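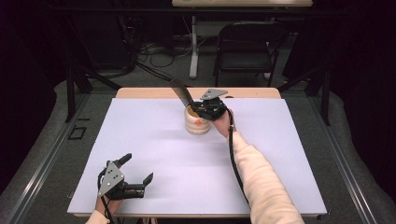
Latbridge, half past seven, and the queue for the Marna already went round the corner past the chip shop! Jurgita Krūmiņa saw it from the van window and shrieked so loudly that Rimantas nearly put them into a bollard.

"They're for us," she said. "Rim, they've come for us!"

"They might be for the chips," said Rimantas Jankauskaitė, but he was grinning as well.

Hivero had last played together when Jurgita's hair was green and the Marna still had a carpet (a horrible carpet, sticky enough to pull a shoe off). Now she was 69, with a new knee and a silver jumpsuit she had sewn herself from curtain lining, and she had never in her life wanted anything as much as she wanted to get on that stage.

The dressing room was the same cupboard. Same pipe, same buzzing bulb. Somebody had left them 2 bananas and a card saying GOOD LUCK HIVERO, and Jurgita kissed the card and stuck it to the mirror. She sang scales at the pipe. She sang the whole of "Kairys" at it, all the daft high bits too, and the pipe rang back at her, beautifully in tune.

"You'll have nothing left," said Rimantas, tightening a string.

"I've got loads left! Listen!" And she did the top note again, the one that the man from the record company had begged her to take out, and held it until the bulb flickered.

Then the stairs, the dark, the smell of hot dust on the lamps. There were 1000 people out there, and the noise they made when the drums came in went straight up through her boots. Girls with green hair, right at the front! Girls who couldn't have been born when the record came out, shouting every word, and beside them women her own age shouting louder.

She looked across at Rimantas. He had his eyes shut and his foot up on the monitor, exactly as he used to, the great show-off.

Jurgita grabbed the microphone, forgot the first line completely, laughed out loud, and let the front row sing it to her.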